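Print this item | E-mail to a friend

Two new arms on the kitchen bench

If you have walked past the training kitchen on the Mostia side of the building since March, you will have noticed people standing at the window with their coffee going cold. I've been one of them! The pair of robot arms that Skeker brought in for the tableware project have been at it every working day, and I finally got an afternoon with the people who run them.

First, what it's for. Our catering crew at Mostia looks after lunches for 200 people, and a surprising share of the day goes on things that have nothing to do with cooking. Dishes come out of racks and go back in, mugs get hung up, breadbaskets and trays get shifted from one end of a counter to the other and then back again. Ask anyone who has done a full week on the put-away shift and they'll show you which shoulder hurts. The hope is that the arms can take over a good part of that shift by next year, and the bench in the training kitchen is where they are learning it.

Tsutomu Sugawara moved over from the dish room to work on the project, and he is now the person the arms learn from. He sits at the controls, does a job by hand through them, and the system keeps a record of every movement. Then he does it again with everything in a different spot. Forty runs before lunch is a good morning (his best so far, and he was very pleased about it). He told me the hardest part was slowing down. After years of grabbing four plates at once, he had to think about where each finger goes, and then do it with a gripper that doesn't have fingers to speak of.

The bench gets rearranged between sets, so the arms never get too comfortable with one layout. The afternoon I visited it was a proper kitchen muddle, with corn in a wicker basket, mugs on a bamboo tree, a plate, a bowl and the toaster oven over on the right, and the left arm had hold of the slatted dish rack. I had assumed a rack would be easy. It's light, it's all slats, and Tsutomu says it gave him more trouble in his first month than anything made of china. 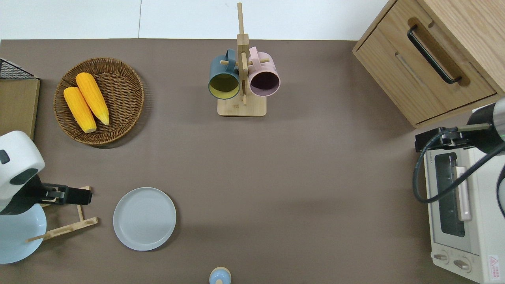 What changes for the crew

This is the part most of you wrote in about, so I asked everybody I could find.

The put-away shift stays on the rota for now, with the same people on it. When the arms do move into the main kitchen, they will start with 2 hours in the middle of the afternoon, after the lunch trolleys are back. Those hours go to prep and to the front counter, which has been short-handed as long as I've worked here. Nobody's weekly hours go down, and that is in writing in the agreement pinned up outside the Ueda room.

There are also new jobs, and I'm excited about these. Five places are open for operator training, and kitchen staff get first pick. You don't need any computer background. The team would much prefer somebody who knows how a wet mug behaves, and Tsutomu is emphatic on this point. Training is paid at your normal rate and you can go back to your old shift afterward if you find that sitting at the controls isn't for you.

A few worries came up too. The dish room people want to know who gets called when an arm stops halfway through a job with a tray in its grip. The answer is the operator on duty, but there's no plan yet for evenings, and Skeker has promised one before anything moves. Noise was another question. I stood right beside the bench and had no trouble chatting, though the main kitchen is a lot more echoey, so we'll see. And yes, the stop button will be where short people can reach it. I asked on my own behalf.

Come and have a look

The training kitchen is open to all staff from 3 p.m. to 4 p.m. while the project runs. Brultgate staff can take the shuttle over. If you're lucky you'll get a turn at the controls, and I can report that picking up a bowl with a robot arm is both very slow and enormously satisfying. It took me five tries. Put your name on the sheet by the door if you want one of the training places.

Print | E-mail | Share (40)
5 comments

Recent items
New lunch trolleys reach Brultgate
Locker changes on the Mostia side
Booking the Ueda room: a short guide
Shuttle times for spring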